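布袋、背带与岗位说明书：对Derker公司Ulleck退货处理中心自动化改造的几点看法

Elínborg Thorlacius

Derker公司在Ulleck的退货处理中心自去年九月起，陆续在箱包线上启用双臂工位。改造方案由公司管理层提出，设备由Avotiņš公司集成，员工代表会参与了试运行阶段的讨论。笔者受员工代表会委托，在试运行期间多次到现场旁听交接班会议，查阅培训记录和岗位文件，并与各班组员工面谈。以下意见由笔者个人负责，不代表委托方或公司的立场。

讨论这一类改造，外界习惯先问会减少多少人。这个问题重要，后文也会谈到。但就Ulleck的情况看，争议最多、影响也最深的，是岗位内容的变化：同一名员工，工号未变，工资等级暂时未变，一个班次里所做的事情已经和改造之前很不相同。岗位说明书却仍沿用旧版，其中对箱包线员工的描述只有一行，即“检查、整理、重新包装退回之箱包类商品”。这一行文字在多年里没有人认真读过，如今成了劳资双方反复引用的依据。

有必要先说明箱包线的工作。退回的布袋、背包和挎包从收货口进入，按订单核对后分到各个工作台。员工取出一件，翻看正反两面，检查缝线、拉链和背带，清出袋内的填充纸和遗留物品，将袋身抻平，把背带收拢到固定位置，再决定这件商品重新上架、送修还是报废。中心旺季每班处理约1000件，箱包线和与其衔接的复核、包装岗位共有69名员工。熟练者完成一件普通布袋所用时间很短，旁观者几乎看不清各个步骤之间的分界。

恰恰是这种看不清分界的工作，最难写进流程文件。纸箱有固定的棱角，瓶罐有固定的外径，布袋没有。同一款布袋，退回十件便有十种折法。袋口可能塌向前面，也可能塌向后面；背带可能压在袋身底下，可能缠在提手上，也可能打了结。员工拿起一只袋子时，手指会先试一下哪里可以着力，随后才开始整理。问及如何判断，多数人答不上来，有人说“看一眼就知道”，有人说“要摸”。在笔者看来，这两种回答都准确，只是都没有办法直接交给设备供应商。

Avotiņš公司的做法，是让有经验的员工参与示范和校正，由双臂工位逐步承担夹持、抻平和收带这几个环节。检查与判定仍由人完成。公司内部称之为“协同处理”，员工之间的叫法各班不同，较为通行的说法是“带手”，意指带着机械手干活，与带徒弟相仿。

布袋整理是目前箱包线上最常见的任务，员工代表会与管理层的几次分歧也大多由此而起。

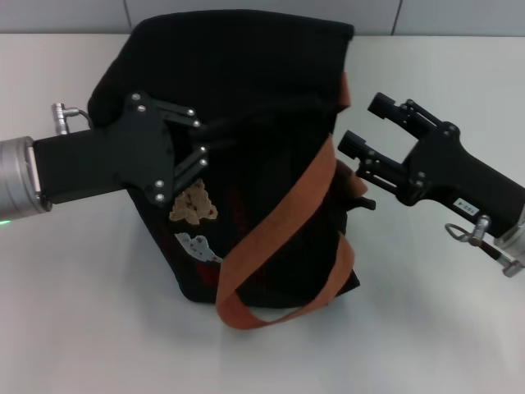
左侧夹爪夹住布袋，右侧夹爪张开，未与布袋接触。 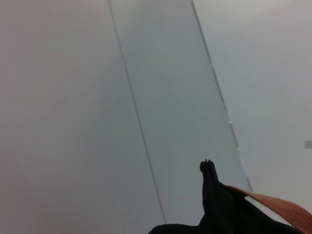
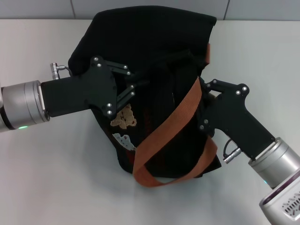 左右两臂各在布袋一侧。
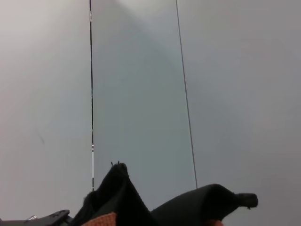

分歧之一，涉及示范工作的性质。公司在试运行期间共记录示范与校正工时291小时，全部按普通作业工时计酬。管理层的理由是，员工在此期间没有承担额外的体力负荷，处理件数也不计入考核，已属优待。员工代表会则认为，示范工作要求员工把多年积累的手法拆开、放慢、重复，并对设备每一次失误作出判断，其性质接近培训师的工作，理应按培训津贴的标准支付。

笔者倾向于后一种意见。中心现行制度规定，老员工带新员工上岗，每带满一个周期可领取津贴。制定这项制度时，公司认可了一个前提：传授技能是有别于使用技能的劳动。受教的一方换成设备，这个前提并没有失去效力。如果说有什么变化，那就是传授的结果更为长久。一名新员工学会之后可能调岗、离职，而一套经过校正的动作可以复制到其他工位，也可以复制到其他中心。据公司公布的计划，Grotach的新仓将直接使用在Ulleck调试完成的方案。Ulleck员工的手法会在一个他们从未去过的地方继续发挥作用，而他们目前从中得到的，是按件数豁免考核的那几个班次。

有管理人员在会上提出，手法属于职务范围内形成的经验，公司有权使用。从劳动合同的文字看，这一主张或许站得住。但合同订立之时，双方都没有设想过手法可以脱离人而单独转移。以旧合同的沉默来回答新问题，在法律上也许省事，在管理上代价很高。试运行后期，已有员工在示范时有所保留，只演示规定动作，不演示自己惯用的办法。这在交接班记录中看不出来，在面谈中却有不止一人提到。

分歧之二，涉及节奏。改造之前，箱包线的快慢由员工自行掌握。遇到难整理的袋子多花些时间，遇到简单的便补回来，一个班次下来大致持平。双臂工位启用之后，快慢由设备和人共同决定。设备处理一只布袋所需的时间波动较大，顺利时员工须立即接手检查，不顺利时员工须在旁等候，必要时介入。等候的时间是零碎的，不足以休息，也不能离开，还须保持注意。

管理层提交的评估报告把这类时间列为“低负荷时段”，并据此认为总体劳动强度有所下降。若以弯腰次数、抬臂次数和搬运重量计算，这个结论可以成立，改造之后手腕酸痛的申报也确有减少，应当予以肯定。多名员工在面谈中谈到手腕情况好转，有一位曾因腕部劳损两次调岗的员工表示，若回到从前的做法，她无法继续留在箱包线。自动化对这一部分员工的益处是实在的，凡主张全面停止改造的意见，都需要对她们有所交代。

然而劳动强度的另一面没有进入评估。长时间看守一台大多数时候能够自行完成工作的设备，所带来的疲劳与搬运不同。它在下班后才显现出来，表现为难以集中、易于烦躁，有员工形容为“坐了一天长途车”。中心现有的健康申报表没有对应的栏目。笔者翻阅试运行期间的申报表，发现有人把这类情况填在“其他”一栏，有人填在“视力”一栏，更多的人没有填写。表格上没有的东西，汇总时自然也不会有，评估报告于是得出了较为乐观的结论。

笔者建议，申报表应增设相应栏目，并在增设之后重新评估一次。评估期间，看守双臂工位的员工应当能够在班次之内轮换到不带设备的工作台。轮换如何安排，各班情况不同，宜由班组自行商定，公司只需规定最低次数。早班目前已有非正式的轮换，由员工私下约定，班长默许，运行尚属平稳。晚班人手较紧，没有这样的余地。

分歧之三，也是最难处理的一项，涉及判定权。按照设计，设备负责整理，人负责检查和判定。实际操作中，两者并不能截然分开。员工从前整理布袋时，手上同时在检查：抻平袋身时能觉出缝线是否松动，收拢背带时能觉出接口是否受损。许多瑕疵是摸出来的。现在布袋交到员工面前时已经整理完毕，外观平整，背带归位，员工须在有限的时间内凭目视作出判定，若要恢复手感检查，就得把刚整理好的布袋重新翻动一遍。

于是出现了一种尴尬的局面。认真检查的员工，件数偏低，且会打乱设备已经完成的工作；只看外观的员工，件数漂亮，漏检的风险则推迟到下一位顾客手中。试运行期间，判定失误的责任仍完全由签字的员工承担，岗位说明书中“检查”二字没有改过。责任留在原处，履行责任所需的条件已经变了，这对员工不公平，对公司也无益处。

对于这个问题，Avotiņš公司的技术人员提出过一个折中办法，即把手感检查提前到设备整理之前，由员工先作一次快速翻查，再交给双臂工位。班组试行过一段时间，意见不一。赞成者认为恢复了对商品的把握；反对者指出，既然已经拿在手里翻查，顺手抻平也不过几秒，再放下交给设备反而多出一道手续。后一种意见听来像是抱怨，却触及了改造方案的根本：流程的切分是按照设备能做什么来决定的，人的工作则由切分之后剩余的部分拼合而成。这样拼合出来的岗位，未必适合由一个人来做，也未必值得一个人长期去做。

笔者并不主张以人的便利为由限制设备的使用范围。柔软物品的处理长期依赖手工，其中有大量单调和损伤身体的劳动，能够由设备分担，理应分担。笔者所主张的是，切分流程时应当把剩余的岗位当作一个完整的岗位来设计，对其内容、节奏、责任和报酬一并作出规定，并在设备采购之前完成，而不应留待设备到位之后逐项补救。Ulleck的改造，设备合同附有详细的技术附件，岗位方面的文件只有一份两页的通知。

现在回到人数问题。公司承诺在试运行及其后一段时期内不因改造裁减箱包线人员，迄今为止承诺得到了遵守。但自然减员的空缺没有补足，晚班尤为明显。在八个已启用的双臂工位中，晚班常有部分工位由一人兼看两处。公司认为这属于正常的人员调配，员工代表会认为这是变相缩编。依笔者所见，双方都回避了一个较为简单的做法，即公布各班每个工位的定员标准，并约定低于标准时停用相应工位。有了标准，是否缩编便不必争论，查阅排班表即可。

管理层对此的顾虑是，设备仍在调试，过早确定定员会束缚日后的调整。这一顾虑可以理解，标准也可以注明为暂行，每季度复核一次。没有标准的状态同样是一种安排，只是由每晚当值的班长独自承担了后果。一位晚班班长在面谈结束时问笔者，若两个工位同时需要介入，而当值员工只有一人，应当先处理哪一个。笔者查阅了全部文件，没有找到答案，转询管理层，得到的答复是“视现场情况而定”。

关于培训，也有几句话要说。公司为箱包线员工开设了设备操作课程，内容包括启停、复位、清障和安全距离，讲授清楚，员工评价普遍较好。课程没有涉及的，是员工在何种情况下可以不接受设备整理的结果，可以要求重做，可以停用工位并上报。现行规定允许员工在“存在危险”时停机，却没有说明整理质量持续不佳时能否停机。多数员工的理解是不能，少数员工曾经这样做过，事后没有受到处分，也没有得到肯定。这种含糊应当尽早消除。笔者建议明文授予员工以质量为由停用工位的权限，并将停用记录交由公司、Avotiņš公司与员工代表会三方共同查阅。

另有一点与年龄结构有关。箱包线员工中工龄较长者居多，手法最熟，示范工作也多由他们承担。年轻员工入职时双臂工位已经启用，大多直接学习看守与判定，很少有机会从头到尾亲手整理布袋。几年之后，熟练者陆续退休，能够校正设备、能够在设备停用时接手的人从何而来，改造方案没有提及。笔者在旁听交接班会议时注意到，遇有设备无法处理的袋子，年轻员工通常将其放在一旁，等老员工过来。公司若希望保有这种能力，便须留出若干不带设备的工作台，安排新员工在那里工作足够长的时间，并接受由此带来的件数下降。这笔支出在财务报表上不好看，列入培训预算较为恰当。

公司计划在Grotach新仓投入使用之前完成Ulleck改造的总结。按照目前的提纲，总结包括设备利用率、单件处理时间、差错率和投资回收期。员工代表会已书面要求增列岗位内容、看守疲劳、定员标准和示范报酬四项，截至本文写成时尚未收到正式答复。笔者支持这一要求，并建议将新版岗位说明书的草案作为总结的附件，先交箱包线各班讨论，晚班的讨论应安排在工作时间之内，并按工时计酬。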